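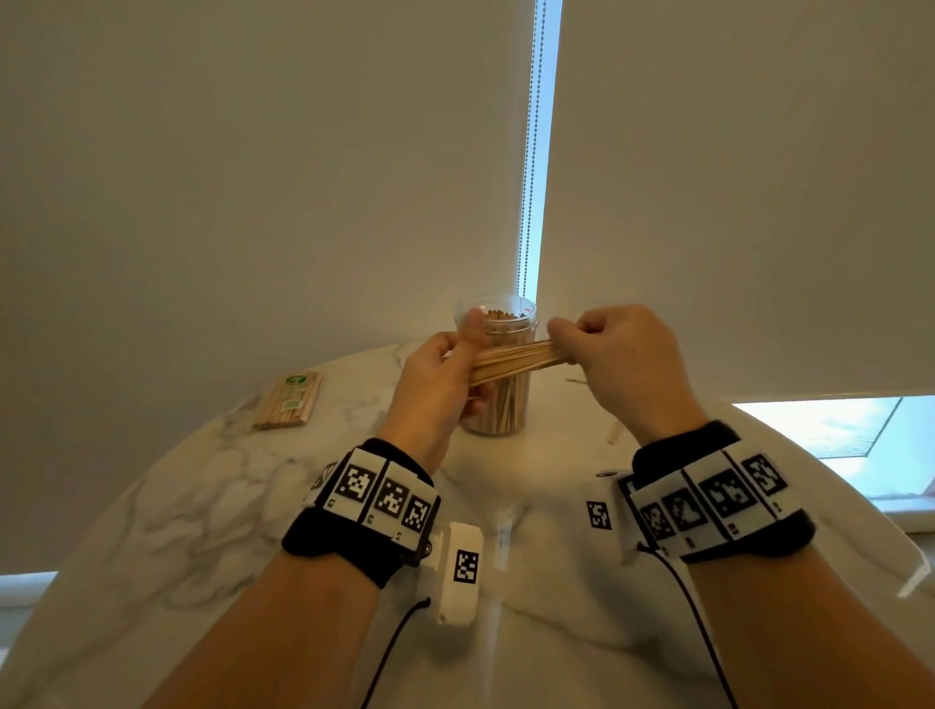
The kitchen supply store in Florndale sells bamboo and wood skewers in sleeves, boxes and shrink-wrapped bricks, and the catering manager at Drelton has bought all of them at one time or another. Her stockroom holds the dry small goods for a company that feeds wedding parties, office lunches and, from May to the end of August, a long run of outdoor grill events. Skewers are the item she gets asked about most, and the one she has the firmest views on. The way she teaches it, a bundle comes out of its wrapper into two hands, one gripping from below with the thumb along the top of the sticks, the other closed around the far end, and the working supply stands upright in a clear plastic jar with a wide mouth. She does the sorting on a round white marble table near the window.

"Marble is a good surface for it," she said. "A stick that has a bow in it rocks when you roll it. On a cutting board you miss that, the board has grooves."

She took over the stockroom when the company moved its kitchen from Sorneldale. At that time skewers were kept in the packs they came in, opened at one end and laid flat in a drawer. The cooks reached in and took what they needed. By midsummer the drawer held several open packs, two lengths mixed together, and a layer of splinters.

"The film tears down the side the first time somebody is in a hurry," she said. "After that the pack has no shape. You pull out ten and thirty come with them."

Her replacement for the drawer was a set of straight-sided jars. She is specific about the dimensions. The mouth has to be nearly the full width of the body, so that a hand can close on a group of sticks without tipping the jar. The wall has to be lower than the skewer, so that the ends stand clear of the rim. The material has to be transparent, for the plain reason that cooks do not open lids to check stock. Glass was ruled out after one was dropped.

Filling is where most people go wrong, in her account. A jar that is half full lets the sticks lean and cross, and crossed sticks snag each other on the way out. A jar packed to the limit holds everything straight but grips so hard that the first handful has to be pried loose. She stops when a finger can still be pushed down between the sticks and the wall.

"Dense, then back off a little," she said. "If you can turn the jar on its side and nothing slides, you went too far."

Loading is done by the bundle. She splits a pack into parts that fit inside a closed fist, taps the ends on the table until they are level, and lowers the bundle in with the points down. Points down is a house rule, and she does not regard it as open to discussion. The blunt ends are what a hand meets at the top. Points also wear on the bottom of the jar, so each one gets a disk of thick card cut to fit, changed when it begins to look chewed.

Before a bundle goes in, she loosens it. New skewers often cling together, some by static and some by small fibers left along the cut. One hand holds still while the other slides sections of the bundle back and forth along their length. Broken pieces drop out at this stage and are thrown away. Split sticks are harder to find by eye, so she runs a thumb across the top of the bundle and turns it a few times.

The reject rate depends on the supplier. She keeps a sheet on this, and read from it without being asked. A carton of 500 from the Valente line gave 40 sticks she would not use, mostly bowed. Another brand gave 58 from the same quantity, and there the fault was splitting. She still orders both, since the second is thinner and better suited to fruit.

"Thin ones split. That is the wood, it is not really the factory," she said. "For melon I accept it. For chicken I don't."

Rejects with sound wood are cut down with side cutters and used as plant ties or cake supports. The bowed ones have no second use that she has found.

Storage of unopened packs is simpler. They lie flat on a shelf above floor level, label up, with the newest delivery at the bottom of the stack. She does not stand them on end; the weight drives the points through the film. The shelf is on an inside wall. An earlier one, against the outside wall by the delivery door, picked up damp every spring, and one whole stack went gray at the ends.

Asked about soaking, she was brief. Skewers for the grill are soaked on the day, in a tray long enough for them to lie flat, and any left over are used that evening or discarded. They never go back in a jar. One damp bundle can mark the sticks around it, and a closed stockroom in summer does the rest.

For a large event she works from a portion count and adds a margin. The last one she had planned called for 360 skewers, all one length, and these went out in the jars they were stored in, each with a cloth tied over the top — lids come off in the van. Length is written on masking tape at the base, away from the rim, where fingers would rub it off.

She is less settled on what to do with the short cocktail sticks. At present they share a shelf with the piping tips, in a jar she considers too tall for them. "You have to go in after them," she said. She has a lower one on order, with the same diameter, and expects to move the piping tips when it arrives.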